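Seltix opens its cloth-handling kit to small shops after a two-month trial at Lozano

Tuesday, February 18, 2020

Anyone who has tried to get a robot arm to pick up a sweatshirt knows how quickly a good afternoon can disappear. Boxes are easy, bottles are fine, and then somebody puts a soft bag on the table and the whole program falls apart. So it's a real pleasure to report that Seltix has put its soft-goods kit on general offer this week, and that the early word from the people who have been living with it is very good.

The kit is called Skalevden, and it's meant for places that already own a small tabletop arm and want it to handle clothing, pouches, towels and other floppy things. Buyers get a two-jaw gripper, a small camera that mounts at the wrist, a cable set and the software that ties them together. There is no arm in the box. Seltix is leaving that part to the customer, and the company has a list of arms it supports on its order page.

One of the first shops to run it was Lozano, a returns and repair business that takes in clothes and bags for several online stores. The shop put two kits to work in its sorting room and kept them there for two months. The job was simple to explain and hard to do: pick up one item, turn it so the label can be read, and lay it in the right tray.

"We had an arm sitting there that was wonderful with shoe boxes and useless with shirts," said Maritza Villca, who runs the sorting room. "The first day we had this on, it picked up a T-shirt by the hem and just held it there, and three of us stood around watching like it was a baby taking a step. I took a video for my mother."

What makes the thing fun to watch is how it goes in. The jaws come down low and nearly flat to the table, close on a fold or an end of the fabric, and then the software checks the wrist camera before anything is lifted. If the pinch looks too thin, the gripper opens and tries again a little farther in. It does this without fuss, and the second try is usually quick. On jeans and canvas it hardly ever needs one. Thin, slippery linings are still the weak spot, and Seltix says so in the manual, in a section that is refreshingly blunt.

The label reading deserves a mention too. Brand tags sit in all sorts of places on a garment, and they rarely face the same way twice. Skalevden doesn't ask for the item to be turned upright first. It reads sideways text and upside-down text, and when it can't make sense of a tag it saves the view and moves on, so a person can sort out the leftovers at the end of the shift. Lozano's staff have been doing that over coffee – Villca says the pile is small enough now that it's done before the cup is.

Anayeli Nava, who led the software work at Seltix, said the team spent more time on folds than on anything else. "Cloth never gives you the same shape again," she said. "You can put the same jacket down all day long and it's a new jacket every time. We got stubborn about it. We wanted the arm to look at what was there and pick a good place to hold, even if that place was a twisted bit at the end that a person would skip."

She added that shadows had been the other headache. An arm working over a table under ordinary ceiling lights throws its own shape all across the work, cables included, and early versions of the software kept seeing an edge where there was only shade. The version that ships this week handles that much better. Shops don't have to buy a special light or a black mat, and a plain table will do.

Setup took Lozano one morning for the first kit and less than that for the second. The gripper bolts onto the wrist plate, the camera clips in beside it, and a short routine has the arm touch a few points on the table so it knows where the surface is. After that there's a practice mode with a slow speed limit. Villca's one complaint was the cable, which came a bit long for her smaller arm and needed tying back. Seltix now includes a shorter one. 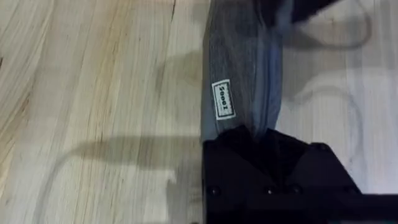

A grip on gray fabric, with the tag on the left side of the cloth and the shadows Nava's team had to deal with.

The numbers from the trial are modest but cheerful. By the last week, each kit was getting through 600 items on a normal working day, with staff stepping in for the slippery stuff and anything with a stuck zipper. The shop hasn't cut hours. Two of the sorters have moved over to the repair bench, where Lozano had been running behind since the holidays, and Villca says that is the part she is happiest about.

There is a second option for people who don't want to buy right away. Lerness, which rents out shop equipment, will carry the kit on a 28-day rental with setup help by phone. The rental comes with the same software as the purchased kit, and any settings saved during that time can be carried over if the customer decides to keep going. Lerness will take bookings from this week, and the first rental kits go out before the end of February.

Seltix is already working on an update for knitwear, which tends to stretch when it's lifted and ends up in the tray looking longer than it started. Nava wouldn't give a date for it, though she did say that her own sweaters have been volunteered for testing and that a couple of them will never be the same. The update will be free to anyone who has the kit, renters included.

Orders for Skalevden can be placed directly with Seltix, and both Seltix and Lerness are taking questions from shops that want to know if their arm is on the supported list.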